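How to Tell If a Mattress Sale Is a Real Sale
Updated Wed 1 June

Every mattress store I have walked into was having its biggest sale of the year. I no longer believe any of them. If you need a bed anyway, do this before you pay.

Step 1. Ignore the crossed-out price. It may never have been charged to a living person. Write down only what you would pay today, with delivery and haul-away added in.

Step 2. Check the same model over time. I looked up one Vatero queen in January and it was 52 percent off, down to $1,303. Last week the discount was bigger and the total had gone up by $18. Old copies of the store's page are often saved online, so look.

Step 3. Be wary of price matching. Gernia and Tanguy both promise it, but the model names change from store to store, and a clerk can always say yours is a different bed. Compare coil count, foam thickness and warranty length instead.

Step 4. Read the return terms. A "free" trial may carry a pickup fee, and some start the clock on the day you order.

Step 5. Leave. If the deal ends tonight, call tomorrow and ask for it. The Wurnham outlet gave it to me 16 days later.

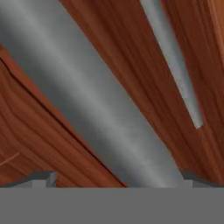
Reader comment: I tried step 5 and they held firm on the price, though they did throw in the bed frame. I'd still ask about the pickup fee first, mine was buried on the back of the receipt.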